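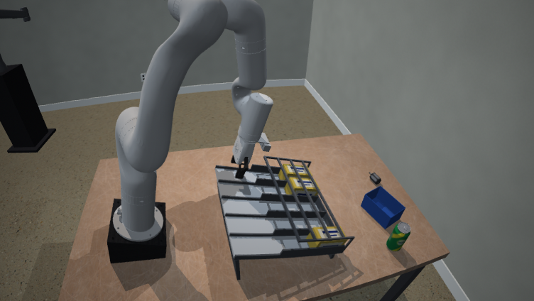
4. Setting up the shelf picking task in simulation

This section is for teams who finished section 3 and can already open the Wulell simulator on a club computer. Please do the steps in the order given. The first time it takes up to 26 minutes, later it is much faster.

4.1 Load the table

1. Start Wulell and choose Open World. Select the file palberg_shelf and wait until the status line says Ready.
2. Check that the arm, the sloped rack, the yellow boxes and the blue bin are all on the table. If one of them is missing, close the world without saving and open it again.
3. In the Network window, set the port of the arm to 2192. The port 1909 is used by the scoring program, so do not give it to the arm.

Note: The soda can and the small black object are part of the world file. Do not delete them. The scoring program compares their position at the start and at the end of the run, and a team loses points when they were moved.

4.2 Check the gripper

4. Open the Jog panel and set the speed to Slow.
5. Bring the gripper above the upper left corner of the rack, with the fingers pointing down. This is the home position for all teams.
6. Open and close the fingers two times. They must stop a little open – if they close fully, load the gripper settings again from the team folder.
7. Press Save Home.

CAUTION: The bars over the right half of the rack are solid for the simulator. If the wrist goes into them, the arm will stop with a collision error and the run is counted as failed. Always lift the gripper above the bars before you move sideways.

4.3 First pick

8. Choose the yellow box at the low end of the rack as the target. The two boxes at the upper end stand close to each other and are more difficult for a first try.
9. Set the time limit to 800 seconds.
10. Press Run and keep the pointer on the Stop button until the arm is back at home.
11. When the box is in the blue bin, save the log under your team name. Logs without a team name are not scored.

Note: If the box falls on the table, do not put it back with the mouse. Use Reset World and repeat from step 5.

4.4 Before you leave

Close Wulell before you log out, otherwise the license stays blocked for the next team. Logs for the Eskola round must be in the shared folder by 11/15/24. Questions about the world file go to Kimutai Mugo – please attach the log and write which step you were doing when the error came.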